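# Getting to 1194

We hit 1194 episodes on Tuesday, which puts us past the 1000 I'd promised for this round of the Osto project. I want to write down how it went while I still remember it, mostly for whoever picks up the next round at Graltton.

The task is simple to say. Toy food and a clear plastic bin, arm does the handling, policy learns from what the arm did. We taped the floor into a grid a while back so that start positions could be called out by cell. Before that we were placing things by feel, and when I plotted where they had landed, nearly everything was in the same patch in front of the operator. People put objects where they're easy to reach. The grid fixed that in one afternoon.

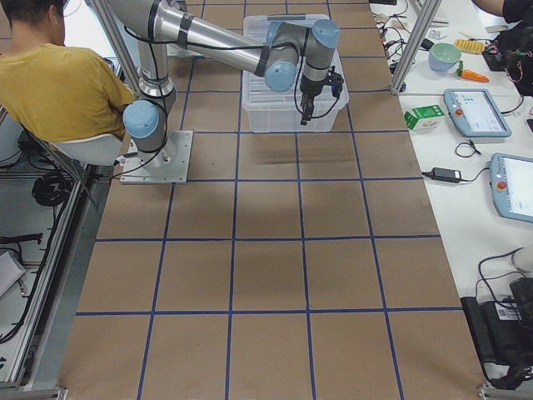
Sessions run in blocks of 8 episodes, then a short break. I tried longer blocks at first and the data got worse toward the end of each one. The motions got hurried and the releases got sloppy. You can see it in the gripper trace without even opening the video. With 8 in a block the last episode looks about like the first.

I also stopped throwing out every failed grasp. If the arm misses, backs off and gets it on the second try, that episode stays in and gets a "recovery" tag. If the operator gives up, it goes. My first model, trained on clean runs only, had no idea what to do after a miss. It would close on air and carry the air over to the bin very carefully.

The bin itself has been the most annoying part. Clear plastic is hard for the cameras. The ribs pick up glare from the overhead lights, and the tape shows through the walls, so from the wrist view it isn't always obvious where the bin stops and the floor starts. I thought about swapping it for a solid colored one, and I may do that for a comparison set. But the people who will use this at Stunolis have clear bins everywhere, so I'd sooner have the hard version in the training data from the start.

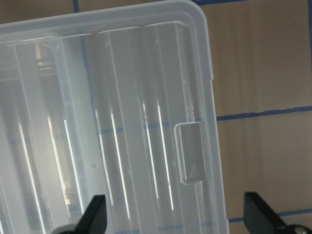

Labeling takes longer than collecting. Each episode gets a start cell, an object name, an outcome and a free text note. I use Dhanial for this, and it's fine, though it loses the note if you switch episodes before saving. I lost a morning of notes that way and now I type them in a plain text file first.

There were 3 things I changed partway through that I should have settled on day one: the home pose, the camera exposure and the object names. The names were the worst. "Corn" and "toy corn" sat in the log as separate objects until I was well into the count, and I had to go back and merge them by hand.

Next is a training run on the full set, then one with the recovery episodes held out, to see how much they matter – my guess is a lot. After that I'd like to go back to the far row of the grid, where coverage is still thin.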